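4.2 Boot slippen und Trailer aus dem Wasser nehmen

Dieser Abschnitt gilt für den Bootstrailer Tremeck mit Handwinde und Kielrollen. Er setzt voraus, dass der Trailer nach Abschnitt 4.1 auf das Boot eingestellt ist. Zum Slippen werden zwei Personen benötigt: eine am Steuer des Zugfahrzeugs, eine an der Winde.

Vorbereitung oberhalb der Rampe

1. Gespann auf ebener Fläche abstellen, Feststellbremse des Zugfahrzeugs anziehen.
2. Lenzstopfen einsetzen und von Hand festziehen.
3. Heckgurte lösen und vollständig abnehmen. Windengurt und Sicherungskette am Bug bleiben eingehängt.
4. Stecker der Beleuchtung abziehen. Leuchtenträger abnehmen und im Fahrzeug verstauen.
5. Bug- und Heckleine belegen, Fender auf der Stegseite ausbringen.
6. Außenborder so weit ankippen, dass der Propeller beim Rückwärtsfahren nicht aufsetzt.

Hinweis: Nach längerer Fahrt sind die Radnaben warm. Vor dem Eintauchen abkühlen lassen, sonst kann Wasser in die Lager eindringen.

Slippen

1. Gespann gerade zur Rampe ausrichten und im Schritttempo zurücksetzen.
2. Anhalten, sobald das Heck des Bootes aufschwimmt. Feststellbremse anziehen, Gang einlegen, Unterlegkeile vor die talseitigen Räder des Zugfahrzeugs setzen.
3. Bugleine von der zweiten Person übernehmen lassen.
4. Sicherungskette aushängen. Windensperre umlegen und den Gurt mit der Kurbel kontrolliert abrollen.
5. Windengurt aushängen, Boot an der Leine zum Steg führen.
6. Keile entfernen, Trailer zügig von der Rampe ziehen.

ACHTUNG: Kurbel niemals loslassen, solange der Gurt unter Last steht. Die zurückschlagende Kurbel kann schwere Verletzungen verursachen.

ACHTUNG: Nicht zwischen Trailer und Wasserlinie treten. Der untere Teil der Rampe ist häufig mit Algen bewachsen - auch dort, wo der Beton trocken aussieht.

Besonderheiten der Rampen

Die Rampe in Haltport endet mit einer Betonkante. Bei Niedrigwasser dürfen die Trailerräder nicht darüber hinaus zurückgesetzt werden. In Edham ist die Rampe flacher, der Trailer muss dort weiter eingetaucht werden. Bei Bedarf die Verlängerung der Deichsel nach Abschnitt 3 verwenden.

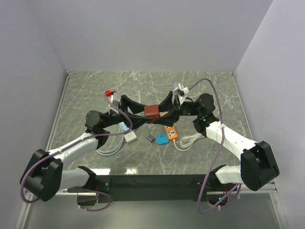 Wartung und Pflege

1. Trailer nach jedem Einsatz in Salzwasser mit Süßwasser spülen, Bremsen und Achsrohr eingeschlossen.
2. Windengurt ganz abrollen, trocknen lassen und auf Scheuerstellen prüfen. Beschädigte Gurte nicht kürzen oder nähen, sondern ersetzen (Bestell-Nr. 336).
3. Radlager vor der Winterpause abschmieren, spätestens im Dezember.
4. Kielrollen auf freien Lauf prüfen. Schwergängige Rollen ausbauen, Achsen reinigen und fetten.

Hinweis: Kein Fett auf die Sperrklinke der Winde auftragen.

Weiter mit Abschnitt 4.3, Boot auf den Trailer ziehen.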